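Teaching sessions at Whitlock: frequently asked questions

Last updated 2023-09-19

Do I need any experience with robots?
No. Most people who come to teach have never worked with one. Akosua Nyarko runs the induction, and you can repeat it if you have been away for a while.

What is the difference between hand guiding and remote control?
In hand guiding you hold the arm and move it through the task yourself. In remote control you sit at the desk and the arm copies the handles you are holding. Stirnberg tasks are all taught by remote control. Tratow tasks can be done either way.

How many times do I have to show a task?
It depends on the task. Simple pick and place jobs need 52 good runs. The longest one so far took 177, shared between three people over most of April.

What counts as a good run?
One that starts from the home position, finishes the task and has no long stops in it. Small corrections are fine – please leave them in. If you drop something, end the run and mark it as failed. Do not delete it.

Should I move slowly?
Move at a steady pace. Very slow runs are hard to use, and so are rushed ones.

Where can I put the objects?
Anywhere inside the taped area on the floor, and in a different spot each run. Please do not move the tape. If a strip is coming up, tell Jhun Estrella and he will replace it between sessions. 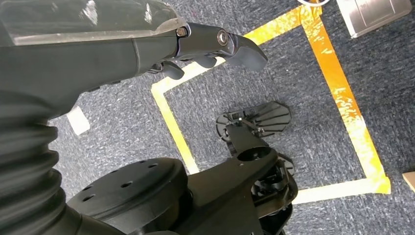

Gripper over a corner of the taped area, seen from the wrist camera.

Can I watch the wrist view while I work?
Yes, on the left-hand screen. New teachers often find it easier to look at the arm directly for the first few runs.

What if the arm stops by itself?
Let go of the handles and wait for the light on the desk to turn green. If it stays red, call Leonora Manalastas on extension 500.

How do I change or cancel a booking?
Write to Erlinda Quiambao by noon the day before.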